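Usar Cultural and Relief Society

The Usar Cultural and Relief Society is a community association based in Stundmont. It raises money for families in the Usar valley, holds public talks and runs language classes for members' children. Membership is open to anyone who pays the yearly dues, valley background or not. Commonly shortened to "the Society" or, among older members, just "Usar."

Origins

Began as a burial fund. Seventeen households paid in each month, and the money covered funeral costs and travel home for relatives. Meetings were held in kitchens at first, later in a rented room above a bakery on Prindier Street. The name was settled at the first general meeting, after a long argument over whether "relief" should come before "cultural." Early minutes are handwritten and only partly legible. Two of the notebooks are missing. 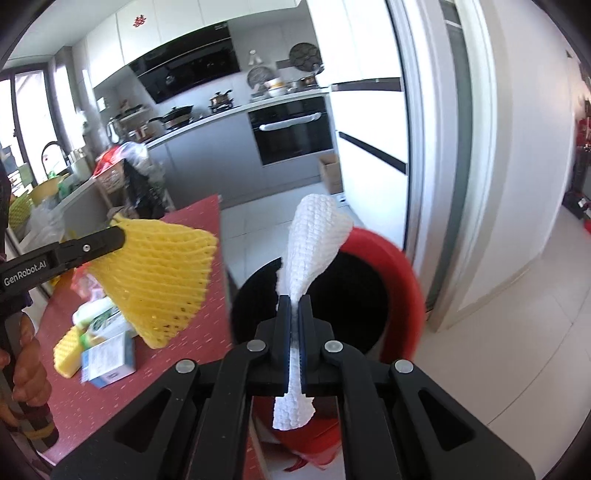 Venckus Hall

The Society moved into Venckus Hall after the previous tenant, a choral club, gave up the lease. Main room seats 65 for lectures, fewer when tables are out. There is a small library at the back - mostly valley poetry, church histories, school readers and bound newspapers. Books can be borrowed for a month. The stage was taken out to make room for the kitchen, and musical evenings are now held at floor level, which some members still complain about.

Lectures

The lecture series is the best known part of the Society's work. Talks run from fall to June, in the valley language or English, usually with a short summary in the other. Subjects have included irrigation law, wedding songs, the old postal road and the teaching of the alphabet abroad. Visiting speakers from the valley are put up by member families. Questions from the floor often run longer then the talk itself.
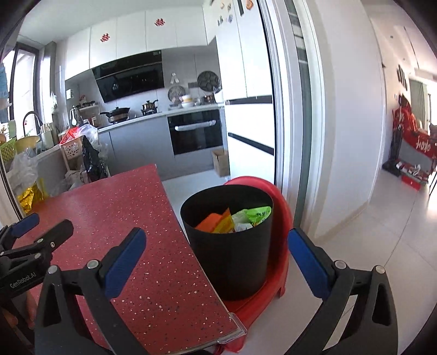

Does a visitor have to be a member to attend a lecture?
Lectures are open to the public and free, though a collection for the relief fund is taken at the door.

Relief work

Money goes to school repairs, well digging and winter fuel. Payments are made through a partner office in the valley, which sends back receipts twice a year. Nine villages recieve regular support; others apply as needed. An emergency appeal after the spring floods paid for 64 stoves. Clothing drives were dropped - shipping cost more than the clothes were worth.

Publications

A newsletter, four pages, irregular. Printed until the press closed, now sent by email with a few paper copies left at the hall. Also a songbook and a valley-English word list, both out of print.

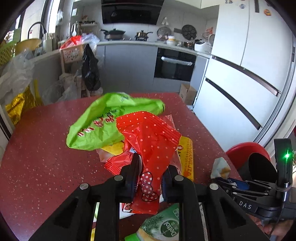
Venckus Hall, 4 August 2023

See also

Prindier Street
Stundmont community associations
Usar valley diaspora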